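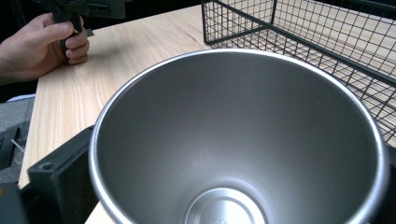

A mixing bowl is an open kitchen vessel, wider at the top than at the base, used for combining ingredients before they are cooked, chilled or regretted. It is among the oldest forms of kitchen equipment and has been improved very little, despite repeated attempts.

Shape

Most bowls follow one of two patterns. The hemispherical bowl has a rounded interior and suits whisking. The conical bowl has straighter, sloping walls and a smaller flat base. It is deeper for its width, keeps splashes down and gathers small amounts of liquid at the bottom. Its narrow foot makes it less steady, and cooks who stir with conviction often stand it on a damp cloth.

The rim is usually rolled outwards. A rolled rim stiffens the wall, gives the fingers something to hold and covers the cut edge of the metal. It also traps flour, which may be found there years later.

Materials

Stainless steel is the usual choice in catering kitchens and common in private ones. It is light, does not chip and can be dropped with no consequence beyond the noise. The inside is often given a brushed or satin finish, which hides the fine scratches left by whisks. A mirror finish looks better in the shop.

Glazed earthenware is heavier and stays where it is put. Glass allows the cook to see unmixed flour at the bottom, and plastic holds on to the smell of onions. Copper is favoured for egg whites, chiefly by people who own a copper bowl.

Use

Bowls are used for batter, dough, salad, marinades and the proving of bread. A metal bowl may be set over a pan of simmering water to melt chocolate, provided the base stays clear of the water. Steel bowls should not be put in a microwave oven, a rule generally learnt from the manual or from the microwave.

Sizes and storage

Bowls are commonly sold in nested sets. The smallest is too small for anything but a single egg, and the largest does not fit in the cupboard. In his household survey of Evville, Borislav Golob recorded 1,003 mixing bowls in 100 kitchens, of which 72 were in regular use. A further 27 were under leaking pipes. Golob's definition of a mixing bowl has been disputed, mainly over the question of colanders.

See also: Basin; Colander; Whisk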